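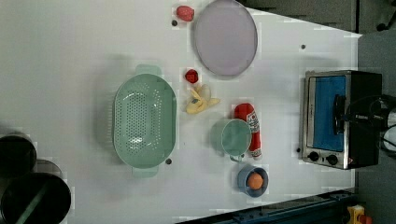

Rinsing the berries the minute you get home is the surest way to ruin them, according to one reply to last month's item on summer fruit, and the writer went on to say that their family has kept strawberries dry and unwashed in the refrigerator for as long as they can remember and has no plans to stop. There were other letters, some of them quite long and one of them on the back of a seed catalog, and most came down on the same side. So I promised myself I'd give this month's kitchen corner over to the question, and then of course it grew, the way these things do, until it took in bananas and freezers and the whole business of what to do when the fruit comes in faster than a household can eat it.

And it did come in fast this year! Huenchumán Orchard sent us 1,641 pounds of strawberries over the season, more than the Skornel Food Co-op has ever had from a single grower, and they went out to 355 households in the weekly boxes and over the counter on Flilleo Street. If you were one of the people standing in line that first Thursday with a cake pan under your arm, thank you for your patience, and I'm sorry we ran out of the flat cartons before the end. We have more on order.

But back to the washing. I will confess that I am a rinser, or I was. My mother rinsed everything, usually twice, and I grew up thinking that fruit on a counter was fruit you could eat without asking, which meant it had to be clean. What I hadn't given much thought to is how much water a strawberry holds on to. It gets up under the green cap and down into the little dimples, and a berry that looks dry on the outside can still be plenty damp where it touches its neighbor. Put a bowl of those in the refrigerator with a lid on and by the weekend you have gray fuzz and a guilty conscience.

So this summer I tried it both ways, out of stubbornness as much as anything. One carton went in the way it came, with only the bruised ones picked out and eaten over the sink (a cook's privilege). The other got a rinse in cold water, a good long drain, and then an hour spread out on a dish towel before it went into a wide container with a folded paper towel underneath. The unwashed carton kept beautifully. The rinsed one kept nearly as well, to my surprise, and it got eaten sooner, which in my house counts for a lot. If I have to pick, I'll side with the letter writers and wash them right before eating, but if you have small children who graze, go ahead and rinse, and be serious about the drying. The towel hour is the part people skip.

A few of you asked about vinegar in the rinse water. I've done it, one part vinegar to four parts water, for a couple of minutes and then a plain rinse after. I couldn't taste it. My sister swears she can, and she won't eat a berry at my table now without sniffing it first.

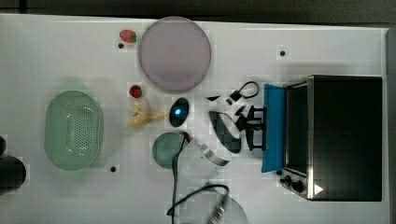 Bananas are a different animal altogether, and I want to say a word for them even though no one in our county grows one. We buy them by the case for the store, and every week there is a bag by the register that has gone past pretty. Please take that bag! It costs next to nothing and it is the best thing in the building for anybody who bakes. Peel them before you freeze them. I know some folks toss them in whole, and I did that for years, and then I'd stand there at six in the morning trying to get a black frozen peel off with a butter knife. Peeled, broken in half, laid out on a tray until they're hard and then dropped into a bag, they'll wait for you until Christmas.

The same tray trick goes for strawberries. Caps off, dry as you can get them, cut side down and not touching, a few hours in the coldest part of the freezer, then into the bag with the air pressed out. If you pour them straight into the bag you'll have one large strawberry brick – still perfectly good for jam, I should say, and I have made jam out of more than one brick. Write the month on the bag. You think you'll remember and you won't.

For the ones that are too soft to freeze nicely, here is what we made for the supper at the end of the season. Take two pounds of soft berries, caps off and bad spots trimmed, and tear them up with your hands into a wide, heavy pot. Add a cup of sugar and the juice of a lemon and let it sit while you do something else. When it looks soupy, put it over a medium flame and stir now and then until a spoon dragged across the bottom leaves a path that takes its time closing. It's looser than jam and doesn't pretend to be anything fancy. Keep it in the refrigerator and use it up within two weeks, on biscuits or oatmeal or, if it has been that kind of day, straight off the spoon. A mashed banana stirred in at the table is very nice too, though it doesn't keep, so only do as much as you'll eat.

Now for a little store business while I have you. The old chest freezer in the back finally gave up in July, and we are replacing it with a Gravident upright, which will let us hold fruit for members who don't have the room at home. There will be eight shelves, and you'll be able to reserve space on one by the month. The sign-up sheet is at the register. We still need $1,000 to finish paying for it, and the jar is next to the sheet, so you can see how I've arranged things. Please label whatever you bring in with your household name and the date you froze it, and use freezer bags, the thick kind. Bread bags split, and then everyone's peas get to know each other.

Huenchumán tells us the fall raspberries look good if the nights stay mild, and there should be a few weeks of early apples before that. Raspberries I would not rinse ahead of time for any money. Don't stack them deep, either – a single layer on a plate if you can spare the shelf.

Keep the letters coming, seed catalogs and all. Next month I'd like to get into green tomatoes, so if your family has a relish, send it along, and do put in the amounts, even if you've never measured a thing in your life.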